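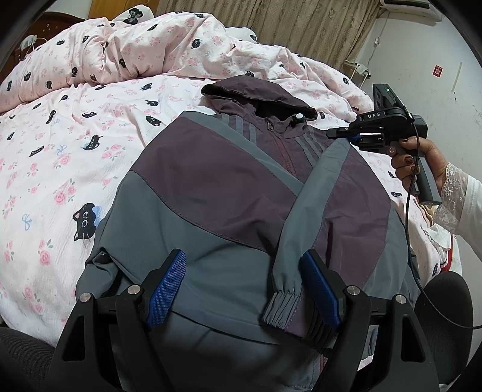 침대 위에 펼쳐 놓은 후드 집업 재킷. 한쪽 소매를 앞판 위로 접은 상태

헤나레 생활관 의류 정리 및 보관 안내 자주 묻는 질문
최종 수정일: 2021-04-06

본 페이지는 헤나레 생활관 입주자의 의류 정리, 계절 의류 보관 및 반환 절차에 관한 문의를 정리한 것입니다. 세탁실 이용에 관한 사항은 별도의 세탁실 이용 안내를 참조하시기 바랍니다.

보관 신청은 어디에서 합니까?
본관 101호 생활지원실에서 접수합니다. 신청서는 생활지원실에 비치되어 있으며, 입주자 본인이 작성하여야 합니다. 대리 접수는 위임장을 제출한 경우에 한하여 가능합니다.

1인당 몇 벌까지 맡길 수 있습니까?
겉옷은 1인당 세 벌까지 보관할 수 있습니다. 조끼와 얇은 바람막이도 겉옷에 포함됩니다. 상의와 하의가 한 벌로 구성된 운동복은 한 벌로 처리합니다.

보관료가 있습니까?
한 벌당 2000원이며, 접수 시 납부합니다. 보관 기간 중 일시 반출하였다가 다시 맡기는 경우에는 보관료를 새로 납부하여야 합니다.

후드가 달린 재킷은 어떻게 접어야 합니까?
침대나 넓은 탁자처럼 평평한 곳에 앞판이 위로 오도록 펼쳐 놓습니다. 지퍼는 끝까지 올리고, 후드는 위쪽으로 반듯하게 펴 주십시오. 소매를 한쪽씩 앞판 위로 접되 소맷부리가 밑단 밖으로 나오지 않도록 합니다. 이어서 후드를 앞판 쪽으로 내려 접고, 밑단을 가슴선까지 올려 마무리합니다.

소맷부리에 고무단이 있는 옷도 같은 방법으로 접습니까?
같은 방법으로 접으시면 됩니다. 다만 고무단을 잡아당겨 펴거나 집게로 고정하지 마십시오. 장기간 당겨진 상태로 두면 탄력이 떨어질 수 있습니다.

후드나 깃의 조임끈과 조임쇠는 떼어 내야 합니까?
분리하지 않으셔도 됩니다. 끈을 느슨하게 푼 다음 조임쇠가 겉감을 누르지 않도록 안쪽으로 넣어 주십시오. 분리되는 부속품은 봉투에 담아 주머니에 넣고, 신청서의 부속품 항목에 기재하시기 바랍니다.

지퍼가 고장 난 옷도 접수됩니까?
접수됩니다. 파손 부위를 신청서에 기재하여 주십시오. 생활지원실에서는 수선을 대행하지 않으며, 기재되지 않은 파손에 대해서는 접수 당시의 상태를 확인해 드리기 어렵습니다.

세탁하지 않은 옷을 맡겨도 됩니까?
접수하지 않습니다. 세탁 후 완전히 건조한 의류만 보관할 수 있습니다. 세탁 방법은 의류 안쪽의 취급표시를 따르시고, 주머니를 모두 비운 뒤 제출하여 주십시오.

보관 용기는 개인이 준비합니까?
생활지원실에서 지급하는 수소브 보관 봉투를 사용합니다. 압축 봉투는 충전재가 든 의류의 형태를 손상할 수 있어 사용을 제한하고 있습니다. 봉투 겉면에는 성명과 호실, 접수번호를 기재하십시오.

보관 기간은 언제까지입니까?
접수일부터 197일입니다. 기간 연장은 만료 전에 한 차례 신청할 수 있습니다. 7월에는 보관실 정기 점검이 있어 반출 업무가 일시 중단되며, 중단 일정은 게시판에 공고합니다.

운빌 별관 입주자도 이용할 수 있습니까?
이용할 수 있습니다. 접수는 본관에서만 진행하며, 반환 장소는 본관과 별관 중에서 선택할 수 있습니다. 별관 반환을 희망하는 경우 신청서의 해당란에 표시하여 주십시오.

퇴실할 때 찾아가지 않은 옷은 어떻게 됩니까?
신청서에 기재된 연락처로 안내한 뒤 생활관 운영 규정에 따라 처리합니다. 연락처가 변경된 경우에는 퇴실 전에 생활지원실로 알려 주시기 바랍니다.

문의: 헤나레 생활관 생활지원실(본관 101호)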